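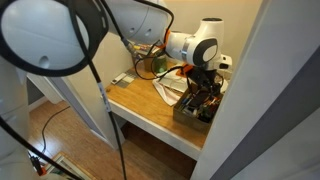 Part-time home organizer and move-in assistant

Gronow Home Services, Arside

Gronow Home Services is hiring a part-time organizer to join our Arside crew. We help people set up apartments and small houses after a move, and we sort out closets, home offices, garages and storage rooms for people who have been in the same place for years. Most of our customers live in Arside or across the river in Skekska. Many are older adults moving to smaller homes, and a good number are families who ran out of space when someone began working from home.

Hours are Monday through Friday, 9 a.m. to 2 p.m., four days a week. You pick the day off when you start and keep it for the season. There is some Saturday work in November, when the new building at Jorkari Court opens to tenants. Saturday shifts are optional and paid at a higher rate.

What you will do

Unpack boxes and put things where the customer wants them.
Sort clothing, papers, tools, kitchen goods and linens into keep, donate, sell and throw away.
Put together basic shelving and closet rods using the instructions and hand tools.
Label bins and shelves.
Take donations to the drop-off center in the company van.
Fill out a one-page job sheet at the end of each visit, listing what was moved, donated or thrown out.

The customer makes every decision about what stays and what goes. You may make suggestions, but you may not throw out anything that has not been approved. Papers with names, account numbers or medical details go in the locked bin and come back to the office for shredding once the customer has signed for them.

Jobs usually run one to three visits. You will work in pairs for your first 7 weeks. After that, small jobs such as a single closet or desk may be done alone if you are comfortable with it. Moves and garages are always done in pairs.

What we are looking for

You can lift 40 pounds and carry it up a flight of stairs.
You have a valid driver's license and a clean record for the past three years.
You can read and write English well enough to complete the job sheet. A second language is a plus.
You are comfortable around pets. If you have an allergy, tell us and we will schedule around it where we can.
You can be in a stranger's home without commenting on the state of it. Some of the homes we go into are very full, and the people living in them are often embarrassed.

No experience is required. People have come to us from retail stockrooms, school cafeterias, libraries and house cleaning. If you have done carpentry or other hands-on work, say so in your application, as we get more requests for built-in shelving than we can handle.

Pay and benefits

Pay is hourly, and the rate is given during the first phone call. It goes up after the first 7 weeks and is reviewed each year after that. You are paid for travel between jobs but not for travel from home to the first job. Paid sick time starts on your first day. We supply gloves, aprons, dust masks, labels and a basic tool bag. Wear closed shoes with a hard sole. Sandals and canvas sneakers are not allowed on the job.

There is free parking behind the office. The 965 bus stops across the street, but the first one of the morning gets in at 8:50, so allow for that if you don't drive to work.

How to apply

Come by the office on any weekday between 10 a.m. and 3 p.m. and ask for an application, or send a short letter to the Gronow office in Arside. A resume is fine but not required. Tell us:

Which days you can work.
Whether you could do Saturdays in November.
What jobs you have held in the past five years, paid or unpaid.
The names and phone numbers of two people who are not relatives and have known you for at least a year.

We call everyone who applies, usually within a week. If we think it might be a fit, we will ask you to come along on one half-day visit with a crew, with the customer's permission. You are paid for the visit whether or not you are hired. A background check is done before any offer, at our cost.

The position stays open until filled. If you applied last year and were not hired, you are welcome to apply again, and you do not need to send new references unless the phone numbers have changed.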